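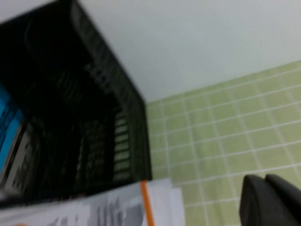 Dastitora Opens Magazine and Book Exchange in Skerent

SKERENT, 10/10/26 - Dastitora, the used book and periodical seller, has opened a walk-in exchange at its Skerent shop. Readers can bring in magazines and books they have finished with and leave with the same number of items from the exchange shelves. There is no charge and no membership.

The exchange opens with 4000 items in stock. Most are magazines on science, engineering, home repair, gardening and travel, along with paperback fiction and a small section for children. Titles in languages other than English have their own shelves near the front window.

Dastitora ran a trial of the exchange in January at its Festcombe branch. During the trial, 147 households took part and 900 items changed hands. Trade magazines moved fastest, and the shop has given them more room in Skerent as a result. 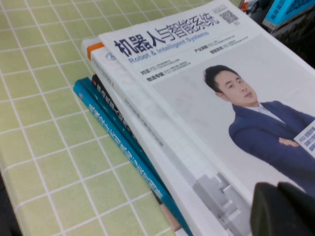
Does a magazine have to be recent to be accepted?
Any issue is welcome as long as the cover is attached and all the pages are there.

Items with mold, water damage or missing pages will be turned down at the counter. Newspapers, loose-leaf binders and phone directories are also outside the exchange. Textbooks are accepted if they have not been written in.

Each visitor may swap up to 2 bags of reading matter per visit. Larger collections can be dropped off by appointment, and the shop will issue a paper credit slip that can be used in either branch. Slips do not expire and have no cash value.
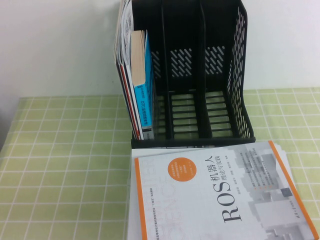

Staff sort incoming items by subject and put them on the shelves the next morning. Anything still there after a full season goes to the paper recycler in Festcombe.

The exchange is open during regular shop hours. Parking is behind the building, and the side door has step-free access. Schools and waiting rooms that would like a regular supply of magazines may ask at the counter for a request form.

About Dastitora
Dastitora buys and sells used books, magazines and maps from shops in Festcombe and Skerent.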